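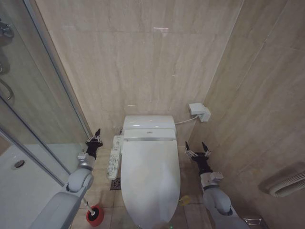
Smart toilet with side control panel, beige marble-look tile

Shop > Effects > Delay & Echo > Trismont Grulow

Trismont Grulow Echo

Filed under: Pedals, Shoegaze & Dreampop, Things That Wobble

14 shares | 6 comments

The Grulow is an echo pedal for people who have listened to their own guitar playing and would like it to arrive later, from farther away, and slightly seasick. It has four knobs, two footswitches and a toggle labeled MORE. We asked Trismont what the toggle does and they said "more," so the manual is accurate at least.

Delay time runs from a tight slapback up to 576 milliseconds. If you need longer than that, you want a looper, or possibly a rest. Past noon on the Repeats knob the thing starts feeding itself, and by three o'clock it has stopped paying attention to you altogether. Turn it back down and it comes home after a few seconds, sulking.

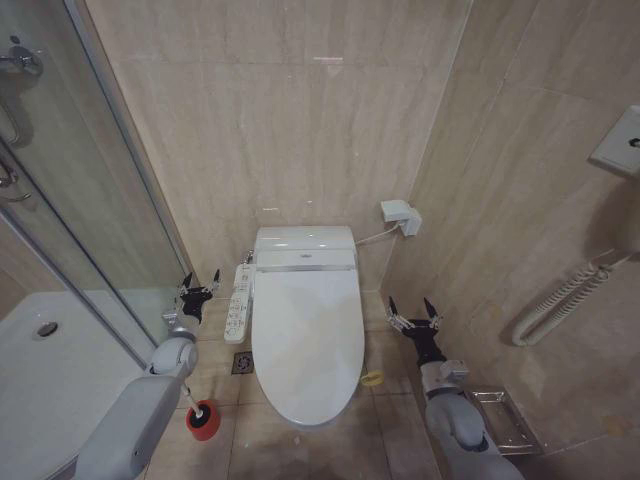

White toilet with electronic bidet seat; floor drain at left

The Drift knob is why most people buy one. Low settings give you the gentle pitch sag of a cassette left on a dashboard. High settings give you the dashboard. Firouzeh Kordestani used it all over the last Bagheri EP, mostly on a drum machine, and the band's live sound has been happily out of tune ever since. Marjan Mousavi, who plays bass with them, keeps hers at zero and calls it the best plain echo she owns. We have decided not to let them argue about it in the store again.

Controls: Time, Repeats, Drift, Blend
Footswitches: Bypass, Hold
Toggle: MORE
Power: 9V DC, center negative, adapter sold separately (sorry)
Input/output: mono in, mono out
Battery: no

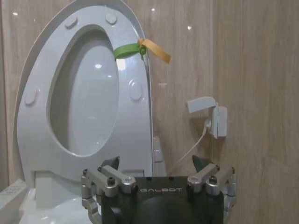

Hold freezes whatever is in the echo line when you step on it, wrong notes included. There is a trick to catching the chord and missing the pick noise, and you will have it down by the second rehearsal or else start claiming you like the pick noise. With the Pekico reverb after it, Hold makes a decent pad for a quiet verse. With the Pekico in front of it, you get weather.

The first run was 200 pedals, all in a green that Trismont calls "pond." The second run is the same circuit in the same green, with a Bypass switch that no longer clunks. We kept one of the clunky ones behind the counter and won't be taking offers until December.

Updated 14th June: back in stock, limit one per customer, and yes, that includes your drummer.

Comments (6)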